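Ticket 1690 — Label printer skips every second label
Product: Pistico Desk 2
Opened by: Carys Craddock
Status: Solved

Hi all! Love this little printer, but since the February update it feeds one blank label after each printed one. Same result from the Jenberg driver and the plain one.

Tried so far:
Cleaned the roller — no change
New roll of Dafis labels — no change
Reset to factory settings — no change

Reply from Bakatberg Support, 9:02
Thanks for such a clear list! Please open Media, switch Gap Sensing from Mark to Gap, then hold Feed until the light blinks twice.

Reply from Carys Craddock
YES! Twenty labels in a row and no blanks. Wonderful, thank you!

Attachment (1)

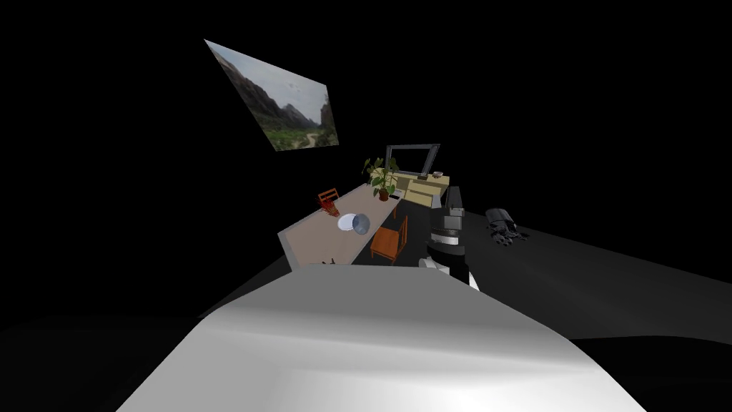 Simulated view: gray floor, black background, robot arm reaching up.

Ticket closed by requester.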